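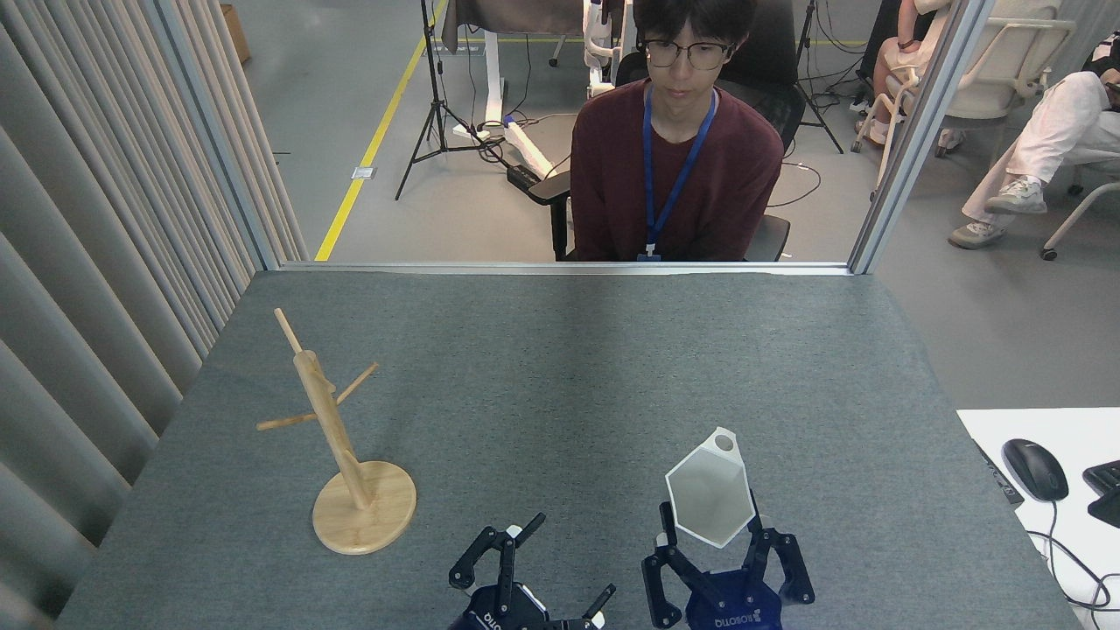

Pamalwood sells one mug tree at the moment, the Ilia. It is a small stand for keeping mugs off the worktop, made in pale natural wood with a round, flat base and a single post. The pegs come out at different heights and on different sides, so the mugs sit clear of each other. The questions below are the ones we get most often by email. If yours is missing, write to us and Pin-yu Ko or Shabani Massawe will reply.

Is the wood treated?
No. The Ilia is sold unfinished. You can leave it bare or rub in a thin coat of food-safe oil. We don't recommend varnish, as it tends to chip where the handles rub.

What size of mug does it take?
Any mug with a handle opening of 22 mm or more. Espresso cups with very tight handles may not go over the peg. Large soup mugs will usually fit, but check that they don't touch the one below.

Can I hang things that don't have a handle?
Yes, if there is a hole or loop big enough for the peg. People use the stand for measuring cups, tea strainers and hanging ornaments. A small hole near the rim will often only go over the narrow tip at the top of the post. Try it before you let go.

Will it tip over?
Not in normal use. Put the heaviest mug on first, on the lower peg, and the next one on the opposite side. When you take mugs off, start at the top. The stand needs to be on a level surface.

The post leans a bit. Is it faulty?
A slight lean is fine and won't affect how the stand holds mugs. If the post turns or rocks in the base, the joint is loose. Send us a photo and we will replace it.

Can I use it on a soft surface?
Felt, cork and thin cloth are all fine. A thick folded towel is not, because the base can't sit flat.

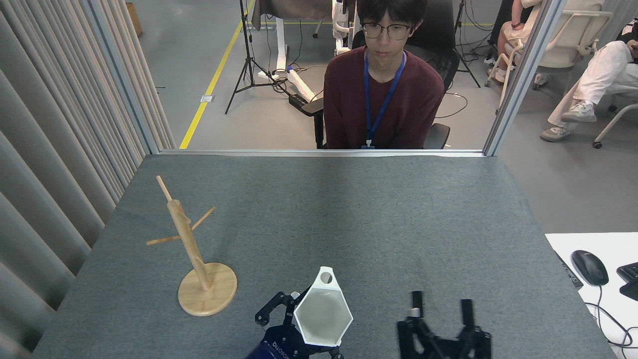 How do I clean it?
Wipe it with a damp cloth and dry it straight away. Do not soak it or put it in the dishwasher. Tea marks on bare wood will come off with fine sandpaper, going along the grain.

Should mugs be dry before I hang them?
Preferably. A few drops do no harm, but water left standing on the base will leave a ring.

A peg has come out. What now?
Put a little wood glue in the hole, push the peg back in at the same angle and leave it for 12 hours before hanging anything.

What is the difference between the Ilia and the Athumani?
The Athumani was our taller stand. We made 2,000 of them and they have sold out. Spare pegs are still available and are not the same size as the Ilia ones.

Do you ship with Milel?
Yes, all orders go by Milel. Delivery is free on orders over £80.

Can I return it?
Unused stands can be sent back within 22 days. Oiled stands can't be returned.

Page last updated 24/09/2026. Delivery terms will be reviewed in October.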